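Search articles... Go

Wiranden Combine

3 min read

The Wiranden Combine is a pre-draft testing event for college football players, held each November at the Walteck Fieldhouse. Founded by former scout Elvira Cárdenas as a cheaper option for players from small programs. Entry is by application -- 48 players are picked, no walk-ups.

Format

Runs over 4 days. Day one is medicals and weigh-in, day two the sprints and jumps, day three position drills. Interviews fill the last day. Teams get 15 minutes per player, and questions go through a list approved beforehand. Questions on family, religion or dating are barred. A team that breaks the rule loses its seat the next year.
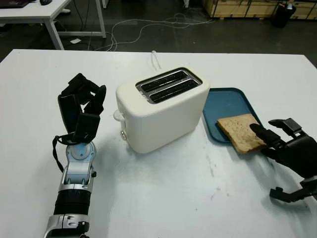
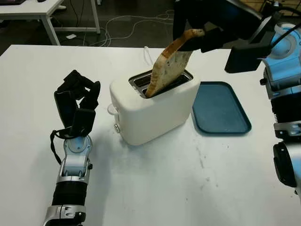
A toaster and sliced bread.

Scoring is kept by Sinix, which sends results to every team at the same time. Before that, coaches passed around hand times and there were complaints, mostly from linemen. Bench press was dropped from the main score but is still recorded.

Attendance

The fieldhouse seats 800. Fans are let in for position drills only, with 500 tickets sold and the rest held for familes and scouts.

Interview rule

Written by Lizeth Usuga, a player agent, after several clients said they were asked about there private lives. Condori, the main sponsor, backed it. Some scouts objected, said it made the interviews to stiff. Rule was kept, and agents may now sit in, but can't speak.

We use cookies to improve your visit. Accept Manage settings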